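Category: List archive / Small homes and storage
Last updated: February

Subject: Re: Cubbies, bins and the great soft toy problem

Hello all, and thank you for the many kind replies while I was away from my desk. I have read every one of them, some of them twice, and I'm sorry it has taken me until Monday to sit down and write back properly.

Someone on the list wrote:

> We moved to Brastow in the fall and the kids' room is half the size
> of the old one. I have been looking at the Cuder cubes but the price
> for a full wall came to 583 dollars, and I'm not sure they'd hold up.
> Does anybody keep stuffed animals in closed cabinets? Do they get
> musty? My mother says open shelves or nothing.

Your mother and mine would have gotten along! I was raised on open shelves too, and I dusted them every Saturday of my childhood, so you can guess how I feel about doors. We have had closed cabinets for six years now (two moves, one leaky window) and the only time anything smelled musty was when I put a bear away before it was dry all the way through. Entirely my own fault. Give everything an extra day on the rack after washing, leave the doors open for an afternoon now and then, and I think you'll be fine.

As for the Cuder cubes, we paid 396 for ours, but that was a smaller set and it was on sale. They have held up well enough, though the backs are thin and I wouldn't let anyone climb on them. The Prurnisus ones are heavier and go together with fewer screws – my sister-in-law swears by them – but you do need two people to get one up the stairs.

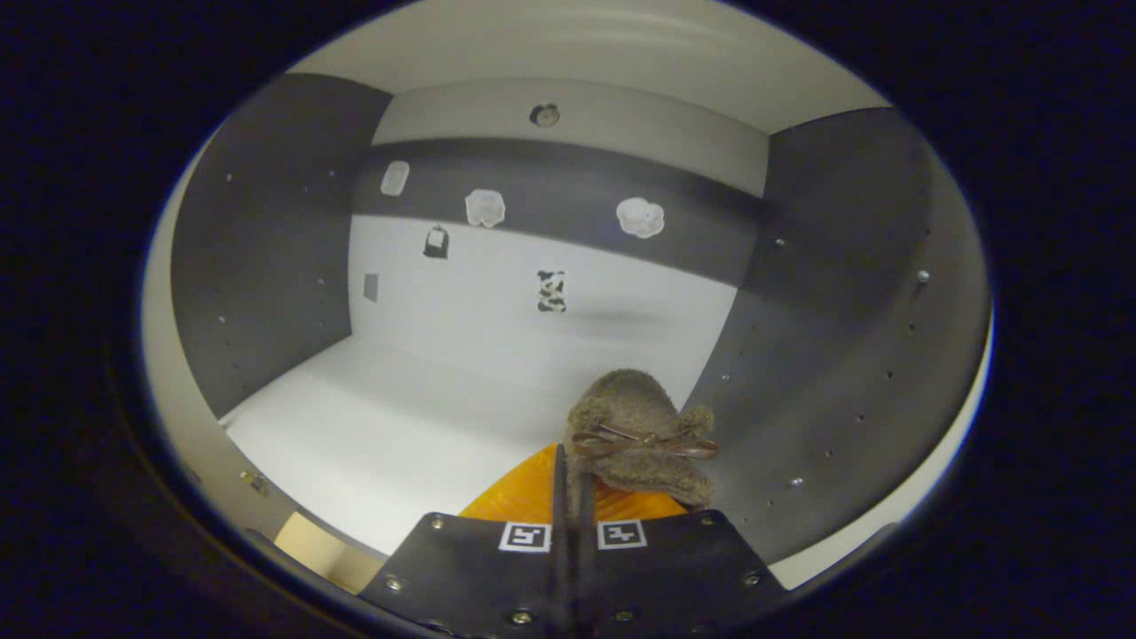 The other thing I'd say is to measure the inside and forget what the box tells you. I once bought four bins that were supposed to fit and every one of them was a half inch too wide, and of course I had already peeled off the labels. There's a secondhand place on Athanasiadis Street that takes odd sizes, if you're ever over that way, and they were very nice to me about it.

Do write back and tell us what you settle on, and how the little ones like the new room. I still owe the list my notes on under-bed drawers and will try to get to them this week.

Warmly, from a very cluttered kitchen table

2,849 views | 14 replies | 6 shares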